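Prilwood police seize 18 stolen bicycles

2023-09-08

Officers recovered 18 stolen bicycles and two generators from a storage unit on Samonte Road this week. Three men were arrested and are due in court in October. 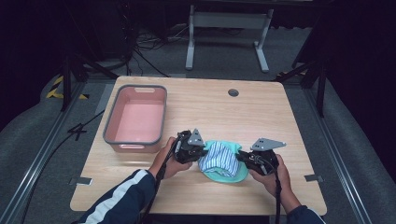
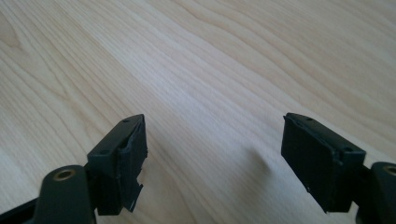 Janelle Dalisay wrote to ask whether owners need a receipt to claim a bike. Her son's was taken from the rack at Monura station in the spring, and all she has is the serial number.

A serial number is enough – bring it to the front desk with a photo ID. Six of the bikes have already gone back to their owners. Ask for Sergeant Kwaku Lamptey.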